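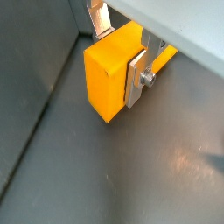
4.2 Classroom sessions on soil loss

Pupils at Klinhom school took part in 3 lessons on why topsoil washes away and how plant roots hold it.

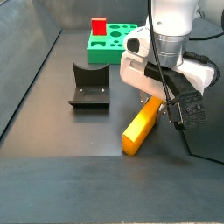
Before the first lesson 297 pupils filled in the Nolleo questionnaire, and 48 of them could name a cause of erosion – most often heavy rain.

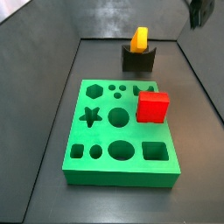

Figure 3. Green foam shape-sorter board on a dark grey surface.

The questionnaire was given again in August. Pupils who had planted a slope bed wrote longer answers than those who had only read the booklet. 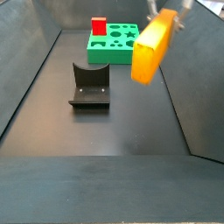 Soil and Schools Group, Larkanik

Marking was done by Orathai Prasertsri, using the same key both times.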